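Unit 5: Buildings beneath buildings

Reading for this session: site report for Dufour House, Wernolach, sections 3 and 5.

Reuse of standing walls is common in town sites. A later builder saves stone, labour and time by setting new footings on old ones. For the excavator this creates a problem of dating: the wall seen at floor level may belong to two or more periods, and the join is often hidden by plaster or later paving.

Terms used in this unit:
Footing: the widened base of a wall.
Robber trench: the hole left where wall stone has been dug out for use elsewhere.
Fill: material put or washed into a cut.
Terminus post quem: the date after which a layer must have formed.

At Dufour House, trench 3 was opened under the east range. The basalt paving lay 28 cm below the modern floor. Under it was a rubble fill containing glazed sherds, and under the fill an earlier wall running nearly 18 m north to south. The later east wall follows the same line but is bonded with a harder lime mortar.

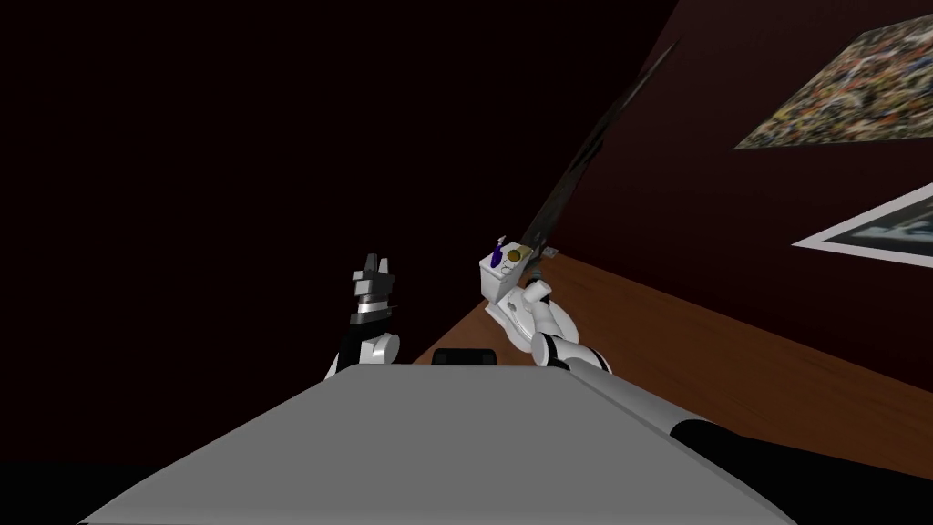

Huguette Fortin disagrees with the single-phase reading of the fill. In her view the upper and lower parts were laid down separately, and the glazed sherds date only the upper part. If she is right, the earlier wall could have stood open for a generation before the paving was laid. The report does not rule this out, as no section drawing was made at the north end.

Note the limits of the pottery evidence. A sherd gives the earliest possible date for the layer that holds it. It says nothing about how long the vessel was in use, or whether the soil was brought in from another part of the town. The Pratton cellar, covered in Unit 3, shows the same difficulty.

For the seminar: draw a sequence diagram for trench 3 in both versions, single fill and double fill. Mark each point where the two differ. Bring it on paper.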